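The Long, Slow Comeback of the Hallway Bench

Stuart Furnival has been selling used furniture in Crichton for 35 years, and for most of that time he could not give a hallway bench away. He tried. He once left two of them on the sidewalk with a sign, and in the morning there were three.

Now he has a waiting list. People come in from Trirnon before the shop opens and stand at the window with their coffee, looking for anything narrow enough to sit by a front door and sturdy enough to hold an adult who is fighting with a boot.
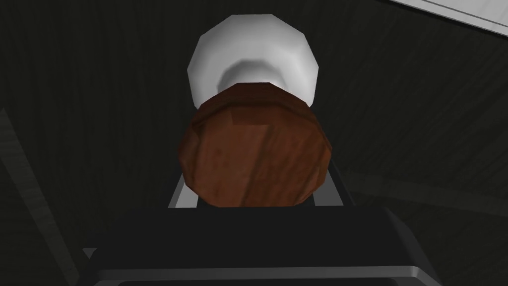 Furnival puts the change down to shoes. Once a household decides that shoes come off inside, he says, somebody has to sit down, and the stairs are only comfortable until your late thirties. I am past my late thirties. I bought a bench in April, a pine one with a lid, and carried it home the hard way, through the park, stopping every so often to sit on it.

The trouble with a hallway bench is that it is flat. Within a week mine held the mail, a bike helmet, a bag of clothes for donation and a library book I had told the library I didn't have. We went back to taking our shoes off on the stairs.

My neighbors were no help. The couple downstairs own a bench from Clemevska, a firm whose catalog shows it with a single folded scarf on top. Theirs has over 60 pounds of potting soil on it and has had since spring.
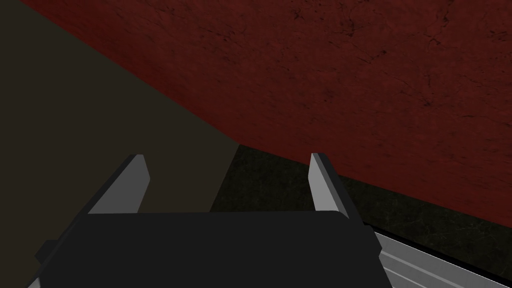 Furnival's advice, when I went back to complain, was to buy a bench with a sloping seat. He happened to have one. It came out of a church, he said, and it was built to keep people awake. Nothing stays on it, including, for any length of time, me.

I paid what he asked. The pine one is upstairs now, under the window, and I couldn't tell you what color the lid is.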